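Handout 8: Lids, steam and the covered pot

Read this before the practical. Bring an apron and a dry cloth. The readings and the record sheet are at the end.

## What a lid does

A pot without a lid loses heat mostly from the surface of the liquid. Water takes up a good deal of energy when it turns to vapor, and in an open pot that energy leaves with the steam. Put a lid on and much of the vapor condenses on the underside and drips back. The burner then has less to replace, so the same simmer can be held on a lower setting.

Three terms used in this unit:

- **Covered**: lid fully seated on the rim.
- **Ajar**: lid set off-center, leaving a gap of a finger's width or so.
- **Uncovered**: no lid. Used for reducing.

Recipes are not consistent about these. "Partly covered" usually means ajar. If a recipe says only "simmer" and gives no lid instruction, look at what it wants at the end. A thick sauce calls for uncovered. Beans, rice and most soups do better covered or ajar.

## Glass or metal

Metal lids are light and hard to break, but you have to lift them to see anything. Each time you lift, the vapor goes and the pot takes a while to recover. Rice suffers most from this.

Glass lids let you check the boil by eye. They are heavier for their size and they chip. A hot glass lid should never go into cold water or onto a wet counter. Let it cool on a dry cloth first, underside up.

A small pot with a domed glass lid is good for practice. Condensation on a dome tends to run down toward the rim, and on a flat lid it gathers and falls wherever it likes.

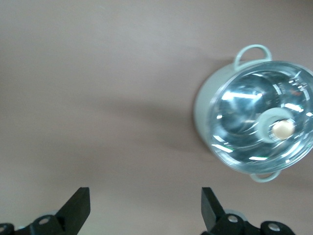 Malcolm Tapley objected that a glass lid is little help in practice, as it fogs within a minute and all you see is gray. He would sooner listen — a rolling boil rattles the lid, a simmer only ticks. Both points are fair. Fog often thins once the glass is hot, and a strong boil can usually be made out through it, but you should learn the sounds as well. We will spend part of the practical with our backs to the stove.

## Knobs and handles

Treat every knob as hot until you have checked it. Plastic knobs stay cooler than metal ones but many have an oven limit, and it is often lower than the limit for the pot itself. Look it up before a covered pot goes in the oven.

Most glass lids have the knob held on by a single screw through the center. It works loose over time. Tighten it by hand with the lid cold. Do not force it, as too much pressure at the hole can crack the glass.

To lift a lid:

1. Turn the burner down.
2. Take the knob with a folded dry cloth.
3. Raise the far edge first, so the steam goes away from your face and wrist.
4. Hold the lid over the pot for a moment to let it drip.
5. Set it down on the cloth, clear of the burner.

## Enamel

Enamel is glass fused to metal, so the rules for glass lids mostly apply. No cold water into a hot pot, no dry heating, no metal scourers. Burned-on starch comes off after a soak in warm water with a spoonful of baking soda. A chip on the outside is a matter of looks unless it rusts. A chip on the inside means the pot is finished for cooking.

## Practical

Work in pairs. Each pair measures the same amount of cold water into a small pot and brings it to a boil, first covered and then uncovered. Let the pot cool and use fresh cold water for the second run. Keep the burner setting the same both times. Weigh the water, simmer it for 15 minutes, then weigh again when it is safe to handle.

Record on the sheet:

- time to boil
- weight before and after
- what you heard at the first ticking and at the full boil
- where the drips formed under the lid

Rosalía Montoya's group last June lost 293 grams in the uncovered run. Yours will differ with the burner and the width of the pot.

Sheets go to Crescencio Benítez before you leave. Pots are to be dried and put away with the lids upside down on top, knob inside.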